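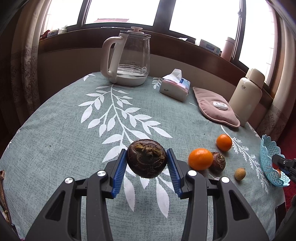 Left gripper holding a water chestnut at the pad tips, second gripper over the blue basket.

May 10, 2020. Fragkou course project, fruit sorting, notebook 2.

Task for this session: pick mixed fruit off a round table with the hand-held grippers and drop it in the basket. Three kinds of object: orange citrus, water chestnuts, small tan fruit. One operator, both hands. Arm work stays parked until the demonstrations are good enough to train on.

Total recorded up to last night: 1,297 picks. Target per object class is 300. Citrus is past that. Water chestnuts are not, and they are the class that fails most in replay.

Notes on the water chestnut:
- Flattened shape. Gripped across the wide diameter it sits well between the ribbed pads. Gripped across the short axis it rolls toward the tips.
- Fibrous crown sheds. Fibers get into the pad ribs and the grip changes over a long run. Wipe pads every 21 picks, log it.
- Two chestnuts resting against citrus is the hard case. Approach from the free side. If the citrus moves, keep the recording and tag it "contact", do not redo.

Pads: still on the blue set from Gendico. Ribs angled in toward the tips. The Wemitz set is softer and tears at the screw holes, so I have gone back to blue on both tools. Pivot pins checked for play, none on the left tool, slight on the right inner. Not replaced yet.

Tablecloth: grey-green with white leaf print. The segmentation script (Flelley branch, old threshold) marks some of the white leaves as objects. Raising the minimum blob height removes most of them and also removes the small tan fruit. Needs a separate threshold per class. Open.

Light: windows behind the table blow out completely and exposure drifts when the tool tilts up. Lock exposure on the cloth before starting. Check the first clip, then continue.

Basket: openwork, low contrast at the rim in depth. Release with fingertips over the opening, not at the rim.

To do:
- finish chestnuts to 300
- right inner pin
- per-class threshold
- rerun replay on the October set with the new pads, same seed
- ask whether the club scale can be borrowed again, weights for the tan fruit are missing

Fragkou project notebook | Contact the lab desk | © 2020 | Back to top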